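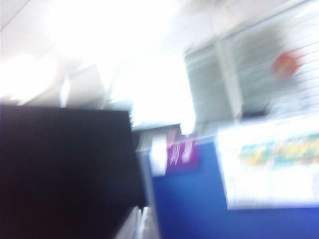

# Rakena — the cable table notes

Last updated: 2020-05-07

Hi! I'm Huia Gilchrist and I look after the cables, which is a sentence I never expected to write about myself. Rakena is what we call the big cable sort in the window room at Hunovstead, plus the list that came out of it. This README goes with the list. If you just want to know whether we have a spare lead for something, open `cables.csv` and search the `ends` column. If you want to know why half the entries say "unknown, keep," read on.

## How it started

In March Cameron Ellery went looking for a power cord and came back an hour later with four cords, none of them right. We'd been tossing everything into the same drawers for years (adapters, monitor leads, bits from projects that ended before I got here) and it had turned into one big knot. So I claimed the room with the blinds, because the light in there is very good in the daytime, and started pulling drawers out onto the white table.

The list has 858 rows. One row is one cable or one adapter, and if an adapter has its lead permanently attached, that counts as a single row. Fletcher Dunstan argued for splitting those and I said no, and then he helped me type them in anyway, so thank you Fletcher.

## What's in the folder

- `cables.csv` — the list itself
- `bags.csv` — which bag each row went into, and which shelf the bag lives on
- `labels.txt` — the wording for the tags, ready to print
- `README.md` — you're in it

## The columns

`id` is the number on the tag. `ends` describes both ends in plain words, like "barrel plug / wall plug." Please don't use part codes here, I can't search for what I can't remember. `length_cm` was measured with the cable laid out flat and not stretched. `color` is nearly always black, sorry. `state` is one of good, worn, or unknown, keep. `note` is anything else, and some of the notes are pretty grumpy.

## Untangling, the way we do it

Tip the whole bundle out in the middle of the table and leave the ends hanging loose. Don't pull! Pulling is how the loops close up into real knots. I start from any plug I can see sitting free at the edge of the heap and feed it back through, one loop at a time, and the rest usually relaxes as I go.

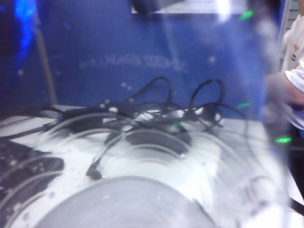 Black cords on black cords are the worst of it, and the white tabletop helps more than any gadget I tried. Adapters tend to end up underneath, so lift the heap from the side and slide the adapter out before you go after its lead. Once a cord is free, coil it to the width of your hand, put on the tag, and set it to one side until you've got enough for a bag.

Jianguo Cao coils over-under and I just wind. Both are fine for short leads. For anything long, do it his way — mine spring open in the bag and you'll be back where you started.

## Bags

We filled 51 bags. Clear ones only, with the tag facing out. The Tonlow bags are the ones with the decent zip, the Daltex ones split at the corners if you put more than one heavy adapter in, so I've kept those for thin leads. Don't mix power and video in the same bag, even if there's room. I know there's room.

## Things that are wrong or missing

- Rows 2 and 1080 are odd. Row 2 was a duplicate of row 1, and I've left it marked as such. Tag 1080 is a real cable, I just jumped ahead on the tag roll, so the ids don't run straight through to the end.
- Lengths on the curly cords are a guess. They wouldn't lie flat and I lost patience.
- Nothing marked "unknown, keep" has been tested. Please don't plug one into something you like.
- The drawer by the door isn't in the list yet. Nikau Kingi says he'll do it.

## Adding or taking things

If you take a cable for good, delete nothing, just write "gone" and your name in `note`. If you bring one in, use the next free tag and add a row the same day. New arrivals with no row go in the tray at the end of the table, and I go through that whenever it starts to overflow.

Questions go to me. If it's about coiling, ask Jianguo.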